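Oderex · Documentación de producto
Imprimir esta página | Enviar por correo electrónico
Buscar en el manual
Compartido 12 veces | 3 comentarios

3. Cestas de fibra trenzada: preparación, colocación y mantenimiento

3.1 Objeto de esta sección

La presente sección establece las instrucciones de uso de las cestas de fibra trenzada suministradas con el sistema de almacenaje Tivham. Se aplica a las cestas de color natural, blanco y gris, en todos sus tamaños. Para las cestas de rejilla metálica, consúltese la sección 4.

Las instrucciones van dirigidas tanto al usuario doméstico como al personal de los establecimientos que emplean el sistema en zonas comunes. Antes de proceder a la colocación deberá haberse completado el montaje de la estantería según la sección 2, incluida la fijación a la pared.

3.2 Desembalaje y acondicionamiento

1. Abra la caja por la cara marcada con la flecha. No introduzca cuchillas a través del cartón: el trenzado queda en contacto directo con la tapa.

2. Retire el papel interior y extraiga la cesta sujetándola por la base con ambas manos. No tire del borde superior ni de las asas mientras la cesta permanezca encajada en el embalaje.

3. Deje la cesta sobre una superficie limpia y seca durante 12 horas antes de cargarla. La fibra se transporta comprimida y necesita este tiempo para recuperar su forma.

4. Si alguna pared presenta una deformación hacia dentro, rellene la cesta con toallas secas y manténgala así hasta el día siguiente. No aplique vapor ni aire caliente.

5. Pase la yema de los dedos por el interior. Los extremos de fibra que sobresalgan se recortarán a ras con unas tijeras pequeñas; en ningún caso deben arrancarse.

NOTA: Las variaciones de tono entre hebras son propias del material y no constituyen defecto. El olor vegetal de las piezas nuevas desaparece con la ventilación.

3.3 Comprobación del borde y de las esquinas

El borde es la parte de la cesta que recibe mayor esfuerzo, tanto al extraerla de la balda como al apilar otra pieza encima. Debe revisarse antes del primer uso y, después, en cada limpieza general.
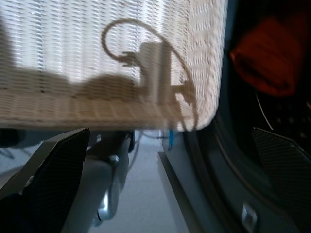 Las cestas blancas requieren una revisión algo más detenida que las de color natural, dado que el acabado claro disimula las hebras levantadas. Se recomienda efectuarla junto a una ventana, girando la pieza lentamente. El tejido debe presentar hebras horizontales apretadas, de color crema pálido, y rematarse en una banda más gruesa del mismo trenzado, de tono blanco crudo. Siga dicha banda con el pulgar hasta rebasar la esquina redondeada: no debe apreciarse holgura entre la banda y la pared. Cuando el borde ceda a la presión del dedo, retire la carga y consulte el apartado 3.7.

3.4 Colocación en la estantería

1. Compruebe que la balda esté nivelada y libre de polvo.

2. Coloque las láminas antideslizantes incluidas en la bolsa de accesorios. Su empleo es obligatorio en las baldas lacadas y opcional en las restantes.

3. Introduzca la cesta vacía con el lado más largo en paralelo al fondo de la estantería.

4. Deje una separación mínima de 3 cm entre la cesta y la pared del mueble, a fin de permitir la circulación del aire.

5. Extraiga e introduzca la cesta varias veces. Si roza con la balda superior, desplace esta última una posición hacia arriba. No fuerce el paso de la cesta, aunque la resistencia parezca leve.

6. Una vez verificado el recorrido, proceda a la carga conforme al apartado siguiente.

PRECAUCIÓN: No instale cestas de fibra trenzada a menos de 70 cm de radiadores, estufas, placas de cocina u otras fuentes de calor.

3.5 Carga y reparto del peso

Los artículos pesados se situarán en el fondo y hacia el centro. Las prendas y la ropa de hogar se guardarán plegadas, sin rebasar la altura del borde. Los objetos con aristas, tales como marcos o herramientas, deben envolverse o trasladarse a una cesta metálica.

La carga máxima figura en la etiqueta cosida a la base de cada pieza. Este valor corresponde a la cesta apoyada; no es aplicable a la cesta suspendida de las asas. Para el traslado de una cesta llena, sosténgala siempre por debajo.

Cuando la cesta se destine a papel o correspondencia, la funda interior de algodón de la gama Kaewkla evita que las hojas se enganchen en el trenzado. La funda se suministra por separado y se sujeta mediante cuatro cintas, que deben anudarse por el exterior.

PRECAUCIÓN: No guarde en la cesta prendas húmedas, trapos impregnados de aceite, cera o disolvente, ni recipientes de líquidos sin cierre.

3.6 Limpieza

1. Vacíe la cesta por completo y sacúdala boca abajo.

2. Elimine el polvo con una brocha de cerdas suaves, siguiendo la dirección de las hebras. Puede emplearse una aspiradora con cepillo, a potencia mínima.

3. Para las manchas, utilice un paño apenas humedecido en 300 ml de agua tibia con unas gotas de jabón neutro. Trabaje desde el exterior de la mancha hacia el centro.

4. Aclare con un segundo paño, humedecido únicamente en agua.

5. Seque a la sombra, con la cesta apoyada sobre un costado. No vuelva a cargarla hasta que el interior esté completamente seco al tacto.

Queda excluido el uso de lejía, amoníaco y estropajos abrasivos. En las cestas blancas, la exposición prolongada al sol puede producir amarilleo, en especial durante los meses de julio y agosto.

3.7 Incidencias

Hebra suelta en la pared: introduzca el extremo bajo la hebra contigua con una aguja de punta roma. Si no se mantiene en su lugar, aplique una gota de cola blanca y sujete con una pinza de madera hasta el secado.

Borde despegado o flojo: interrumpa el uso. La reparación del borde no está prevista para el usuario y debe solicitarse al servicio de atención de Dronanbridge.

Manchas oscuras en la base: indican, por lo general, humedad en la balda. Retire la cesta, seque ambas superficies y revise la separación indicada en el apartado 3.4.

Cesta inestable sobre la balda: compruebe la posición de las láminas antideslizantes y sustitúyalas si han perdido adherencia.

Para toda consulta, indique la referencia impresa en la etiqueta de la base y adjunte el justificante de compra.

Sección anterior: 2. Montaje de la estantería
Sección siguiente: 4. Cestas de rejilla metálica

Imprimir esta página | Enviar por correo electrónico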